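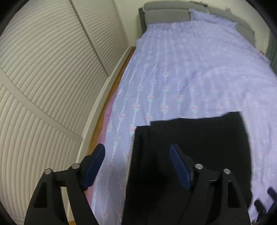

Furnton House, Bedroom 2
Move-in safety check, furnished let
30 Aug 2018
Checked by: Merike Siliņa

OK = fine, FIX = needs doing before keys, WATCH = look again in January

BED
Frame steady when pushed from each side: OK. One slat squeaks, not cracked.
Headboard fixings: FIX. Left bolt turns by hand. Padding is sound, no splits along the roll. Tighten and recheck, don't just push the bed back against the wall.
Bedspread, rose pattern: OK. No burns or pulled threads. Inventory says "blue," it's more lavender, please correct so we don't argue about it at checkout.
Pillow with ruffled edge: OK. Seam sound.
Mattress fire label: OK, found at foot end, had to lift everthing.
Under bed: OK. Dusty. No cords run under there.

WARDROBE
Sliding doors run full width: WATCH. Far door drags last few inches. Track vacuumed, bit better.
Doors stay on track when lifted: OK
Fixed to wall: FIX. One bracket only, want two. Ots to bring the second, they have the old order, ref 364.
Slatted fronts: OK. Ran a hand down both, no splinters. Dust in the grooves, cleaner to use a soft brush, no spray.
Inside rail: OK, holds a full load of coats.

WINDOW AND CURTAIN
Curtain clear of heater: OK. Keep it that way, tell tenant.
Window opens and stays open: OK
Lock and key: FIX. Key missing again. Spare should be in the Tiltia box in the office.

WALLS AND CEILING
Damp: OK. Cream paint, would show. Checked behind headboard with flashlight.
Wall decorations: OK. All flat and stuck down, leave as is.
Smoke alarm: OK. Tested, loud. Battery date written on the side.

ELECTRIC
Outlets: OK x 3, WATCH x 1 (one by the bed is a tight fit, no heat marks)
Lamp cord: OK
Heater: Wedura, tip switch works. Label too worn to read the wattage, find the manual.

FLOOR
Trip hazards: FIX. Door strip lifting at the hall side, two screws will do it. Did my toe on it.

Wardrobe bracket first, then headboard. Some 176 in parts and labor, well under the limit so no quote needed. Will recieve the bracket at the office and sign off after.

M.S.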